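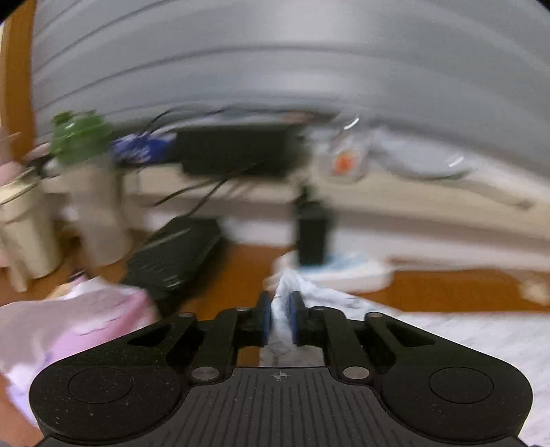
A cloth and a pink and white fabric item at floor level.

I think laundry should be sorted on the floor. People in Kendcombe buy benches and baskets for it, and I did too. My Altmont folding bench cost $85 and it held one load, badly stacked. A wooden floor holds everything you own that needs folding, and you can see all of it at once.

The usual complaint is dust. Sweep first — it takes a minute. The other complaint is knees, and I grant that one. I use a cushion.

I have done it this way for 14 years. The bench is in the garage with paint cans on it.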